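Litter box by the window: am I the only one?

Forum > Cats > Litter and Housekeeping
Started September 11, 2026

brisaleo_mom
We moved the litter box out of the bathroom in January and up onto the tiled ledge in the corner, right under the big window. My sister came to stay, took one look and said it was the strangest place for a litter box she'd ever seen. So now I'm second-guessing it and I want opinions from people who have cats (she doesn't).

What I like about it: the light. In the bathroom I was scooping half blind and always missed some. Now I can see everything in there, and I don't have to crouch, which my knees appreciate a lot. The cat took to it in a day. I go through it every morning with the coffee brewing, scoop in one hand and a grocery bag held open against the rim with the other, and then the bag gets tied up and goes straight out. 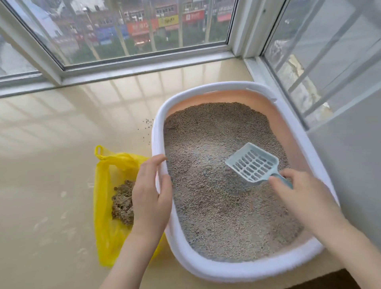
The one thing that bugs me is the scatter. I get little bits on the tile no matter how careful I am, mostly on the side where I put the bag, and then they end up on the floor and then they end up in my socks. Do I put a mat up there? Get a box with a lid? Or just keep a hand brush nearby and quit whining?

tuxedo_ted
Quit whining :) Kidding. Hand brush. I had a mat for a year and all it did was hold on to the litter until I picked it up, and then it dropped the whole load at once.

Durán
I like the ledge. Mine is 14 and I wouldn't make her jump for it, but for a young cat, why not?

I'd leave less litter in it though! That box looks full nearly to the top. When my cat digs, anything near the rim goes flying. Take a couple of inches out and see if the floor stays cleaner.

brisaleo_mom
Huh. I fill it up because I thought deeper was better for the clumps? He's three and jumps on top of the fridge for fun, so the height is no problem.

pastapaws
Deeper IS better for clumps. I tried going shallow and spent every morning scraping the bottom like a burnt lasagna. Keep it deep and buy a box with taller sides.

Durán
Sure, deep litter in a tall box. Deep litter in a low box is how you get it in your socks.

Zeltlow
Am I the only one bothered by the window? Doesn't the sun heat it up and make it smell? We had ours in a sunny spot for one summer and my husband moved it after 9 days.

brisaleo_mom
We get the bright part of the day there but I haven't noticed a smell. I do scoop every day, and in nice weather the window is open, so maybe I'm cheating.

tuxedo_ted
Every day is the whole secret. You can put a box anywhere if you do that.

Zeltlow
I scooped every day too, Ted. It still smelled. Different litter, maybe.

Soledad Montecinos
Coming in from the no-lid camp. I bought a covered one, twenty dollars, and my cat refused to set foot in it. It's in the garage holding potting soil now. If yours is happy with an open box I wouldn't touch a thing.

About the bag, since you mention it: lay it down flat next to the box with the opening right up against the rim, and don't carry the scoop through the air at all. Shake it over the litter first, then tip it over the edge. Most of my crumbs were coming off the scoop, the cat had nothing to do with it. Also check the bag for holes before you start. Ask me how I know.

pastapaws
Oh no, Soledad.

Soledad Montecinos
On the stairs. Carpeted stairs.

Durán
Does anybody wash theirs out on a schedule? I do mine every 10 days with dish soap and my sister-in-law thinks I'm nuts.

pastapaws
Once a month here, when I remember.

brisaleo_mom
Okay, so I shook the scoop longer this morning and there's a lot less on the tile. Still some. I'm going to let the level go down a bit this week too, sorry pastapaws, and I'll pick up a brush on Saturday. The box stays where it is. My sister can use the other window.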